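A visit to the open day at Praltora

10 December 2023

I have wanted to visit Praltora for a long time, because my younger sister was a patient there. It is a day clinic for people with eating disorders, in the old part of Jodbridge, two streets behind the bus station. Once a year they open the doors for families, teachers and anybody who is curious. I took the early train and arrived before the coffee was ready.

The house has three floors and looks more like a small school than a hospital. On the ground floor there is a kitchen, a dining room and a long corridor with coats. We were thirty people, maybe a little more, and they divided us into two groups. My group was led by Birger Hedlund, a nurse who has worked in the clinic since it opened. He speaks slowly and leaves time for questions, which I liked very much.

He began in the dining room. The patients eat lunch and one snack here every day, always with a staff member at the table who eats the same food. There are rules for the conversation. You do not speak about calories, weight, clothing sizes or what another person has on the plate. A father asked what people talk about then, and Mr. Hedlund said mostly television and dogs. After the meal everybody stays together for an hour. My sister told me once that this hour was the hardest part of her day, and standing in that room I understood her better than before.

One woman in our group asked about the meal plans. She had read on the internet that a patient must eat 2,000 calories, and she wanted to know if it was correct. He did not want to give one number. The plan is made by the dietitian and the doctor for each person, he said, and it is changed many times during the treatment. He asked us not to copy a plan from another family, even if it worked well for them. 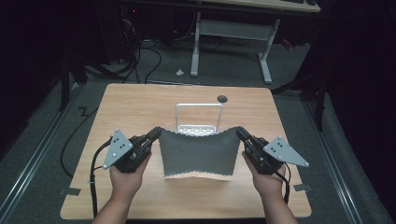 Upstairs we saw the rooms for occupational therapy, and for me this was the best part of the visit. The patients come here in the afternoon, when the thoughts about lunch are still loud, and they do something quiet with their hands. Some paint, some repair old books, and many of them sew. A piece of gray fabric, held up by two corners over a light wooden table, is enough for a beginning. The therapist told us that the first project is usually a cushion cover or a bag, never a piece of clothing, and nobody has to finish it. I tried to thread a needle and needed four attempts.

Next door is the room for body image work. There is one large mirror, and it has a curtain. Patients decide together with their therapist when the curtain is opened — for some this comes in the first month, for others much later. We were not invited to try it, and I think this was correct.

In the afternoon there was a talk in the Delorme hall, on the other side of the courtyard. The subject was bullying at school. Two former patients spoke, both now adults. The first one said that comments about her legs started when she was eleven, and that she stopped eating breakfast in the same week. The second was a man, and he said that his teachers never thought about an eating disorder, only about sport. The hall was very quiet when he spoke. Afterwards a teacher stood up and asked what she should say to a student who gives away his lunch. His answer was short: ask him how he is, in private, and ask again next week.

There was also some information about money. A charity walk in September, from Jodbridge to Drirnport, brought in 3,135 dollars, and it will pay for a new group for parents in the evening. I wrote my name on the list, although the train home will be late.

A few practical things, if you want to go next year. You do not need to register, but the groups fill quickly, so come in the morning. The stairs are steep and I did not see an elevator. Photographs of patients' work are not allowed without asking. There is soup at noon, and you can sit with the staff — I sat beside Mr. Hedlund, and we talked about dogs.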